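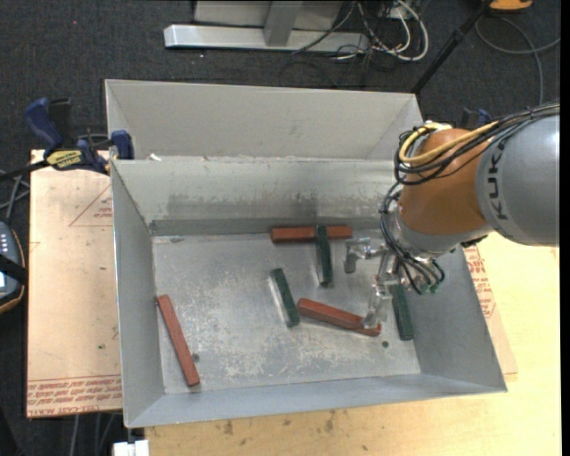
The picking cell with the bin clamped down and six blocks in it.

Bin notes, 12th May

The bin has stopped moving. For the first stretch of this build it sat loose on the plywood, and every time a finger touched the wall the whole thing shifted a few millimeters. After that the bin pose in the config file was wrong and the next approach was wrong with it. Two Irwin bar clamps took care of most of it. One is at the left corner, the other is over on the far side behind the arm. I slid cast acrylic underneath with the protective paper still on, which gives the clamp something flat to work against.

The blocks are deliberately dull: plain rectangular bars, three red and three green. Gianni Amato wanted to start with mugs and I talked him out of it. A bar has one obvious long axis, so if the planner picks a bad grasp angle you can tell by eye. The awkward case is one bar lying across another. The upper one is easy in principle, but the fingers have to close without digging into the one underneath, and the depth data at the crossing is poor. Bars against the back wall are worse. The wall slopes outward higher up, which helps with knuckle clearance, but at the foot there is very little room for a finger to get behind the part.

Scratches on the floor of the bin are from fingertips. I had the minimum height set to 7 mm above the nominal floor plane and the plane was off at one end. It is now 15 mm for anything not touching a wall, and we lose some grip depth as a result. Bare metal also throws glare, and the chalky worn patches read differently from the rest. Pui-shan Chang suggested matte paint. I would like to fix the lighting first and find out how much of the problem that removes.

Cable routing on the wrist is still not good. The yellow cable is fine where it is. The thin black hoses hang in a loop in front of the end of the arm, and on steep wrist angles that loop gets close to the bin wall. I have limited joint 6 in software for now. Declan Parsons has offered to print a bracket that would pull them up tight against the link.

Still open:

Re-measure the floor plane with the clamps on.
Shorten the hose loop, then put the joint limit back.
Log the grasp angle with each attempt. The current log has 1,252 lines and none of them say which way the gripper was turned.
Tidy the cables on the carpet before Hüsnü Öztürkmen needs that side of the shop again.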